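About Us: Wonley Table Robots

Hi, I'm Milagros, and I run Wonley with my friend Brayan Benavides. We build and sell a kit called the Clastinow, for people who want a robot that can clear a table.
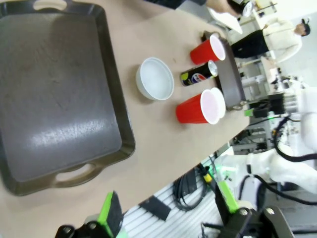

I used to work evenings in a hotel banquet room, and the part I hated most was the end of the night. Everybody's gone, your feet hurt, and there's still a whole room of cups and bowls to pick up! So when Brayan (we'd known each other since school) told me he wanted to build robots that did chores, I told him exactly which chore to start with. He'd been thinking about folding towels. I won that one.

We started Wonley with 2 people, a rented room and a lot of dishes from the thrift store. Now there are four of us. Shabani Mwakyusa writes most of the software and answers the hard support emails, and Ľudovít Hrubý does the wiring, the packing and the manual. If you like the drawings in the manual, those are his too, and he'd love to hear it.

So what do you get? The Clastinow comes with the arm, the gripper, a small camera that mounts near the gripper, all the cables, and a set of green finger pads plus spares. You bring the table and a computer. Setup takes most people an afternoon, and yes, the cable step is the slow one. Go easy and follow the pages in order.

Out of the box it comes with practice jobs for cups, cans, bowls and trays. Cups lying on their sides took us forever, I'm still a little proud of that one. You can also teach it your own things by guiding it through the job yourself, up to 85 times for a really fussy object, though plenty of stuff needs far fewer. Thin flat things are still hard for it. Please don't buy one to pick up napkins, I'll only feel bad.

We don't have a big showroom, but you can come try the kit before you buy. We're in the Nuvness building, room 407, and our next open day is 1/22/22. Bring a cup or bowl from home if you want to see how it does with your own dishes (nothing from your grandmother, please).

Schools and small labs can borrow a kit for two weeks before they decide. Just write to us and say what you'd like to try. I read all the mail myself, usually with my first coffee, and if it's a software question I walk it over to Shabani's desk and you'll hear back from him.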